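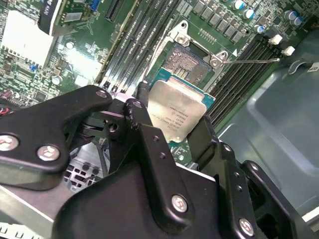

4 min read

Reviews > Hardware > Used Towers

March, by the Tevbridge bench desk

The Gullport refurbished tower costs $200, and we bought it to practice on. It came with an Intel processor, a graphics card and one hard drive. The side panel lifts off with one latch, and most of the work after that is easy with the case lying flat.

The socket has a plain load lever and a metal frame. The lever is stiff – expect to push harder than feels right. Once the frame is up, the contacts are exposed, so lower the chip straight and don't slide it.

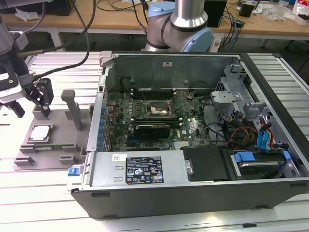 Side panel off and socket open, with the power supply along the bottom.

Blue plastic marks several of the parts you handle, such as the drive clips. The cables are too short to tuck away neatly.

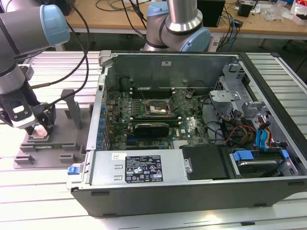

Memory was the easiest swap, and the sticks clicked in on the first try. My main complaint is the fan, which is loud under load. For learning, I'd buy it again.

Comments (2)

Guest: Mine from Gullport had a bent rear bracket. They replaced it in 4 days.

benchrat13: Does it take a full-length card?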